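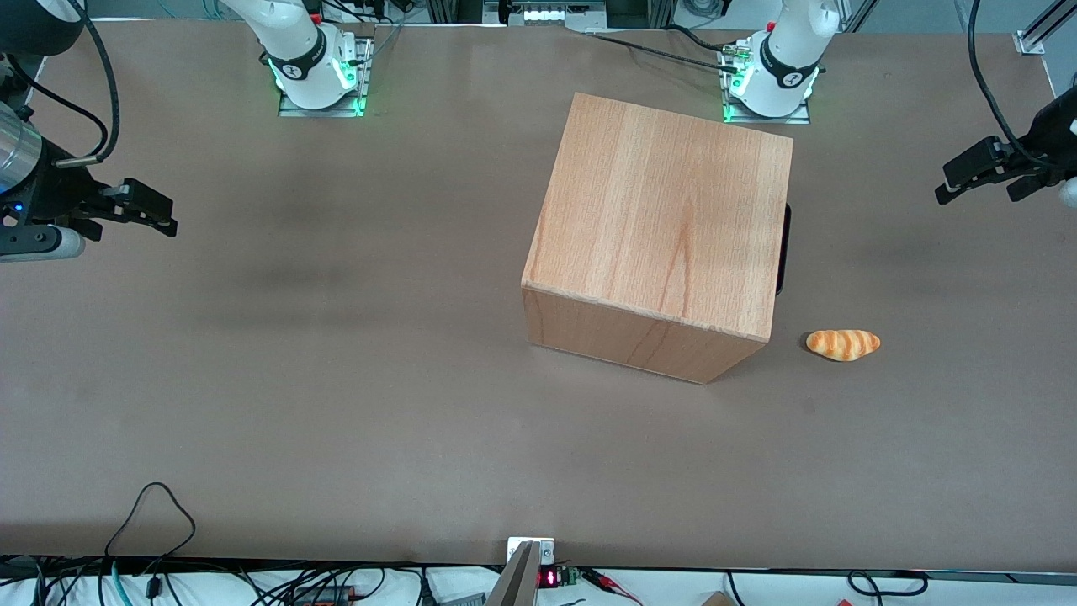 Namura Breakfast Packing Project
Interim report to the Hsueh Fund
3 Jul 2024

The grant of $3,000 awarded in January supports the trial of reusable wooden boxes for bread and rolls at the Rondach kitchen. This report covers the first half of the grant period.

Box design. The cube shape was kept after comparison with a flatter model, which took up too much shelf space. Corners and edges are rounded for easier cleaning. The boxes remain closed between packing and delivery.

Contents. Packing tests began with small croissant-style rolls. Rolls are set out on the table beside the box and checked for size before packing. Longer loaves will be tested in the second half of the period.

Deliveries. The kitchen made 83 deliveries using the new boxes. Two sites asked for a lighter box, and the supplier, Pluser, has been asked to quote for one.

Spending. A balance of $800 remains, reserved for replacement boxes and labels. No change to the approved budget is requested.

The final report will include cleaning records and comments from the receiving sites.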